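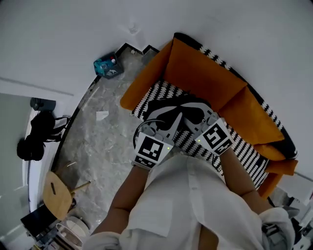 Both grippers over the zigzag sofa, four orange cushions, one white shirt.

February, gone ten at night by the feel of it. Spent the day on the pose tracker again. The filter loses a marker when it tilts past a certain angle, decides the hand has teleported, and writes this down with great confidence. Ľudovít says the confidence is a units problem. I said mine usually is too.

Replayed 101 clips through the new build. 15 still jump, all of them on the right hand, all when the wrist turns over. Raised the outlier gate, which cured the jumps and also cured the tracker of noticing any real movement. Put it back.

Ecaterina wants the chevron fabric kept in because the corner detector hates it. She is right – black and white squares on a black and white sofa is a rotten thing to do to a corner detector – but I'd have liked one easy week first.

Gus renamed the calibration file again. Lost an hour to that. Tomorrow: log the covariance per frame, check the clock offset between left and right, buy milk.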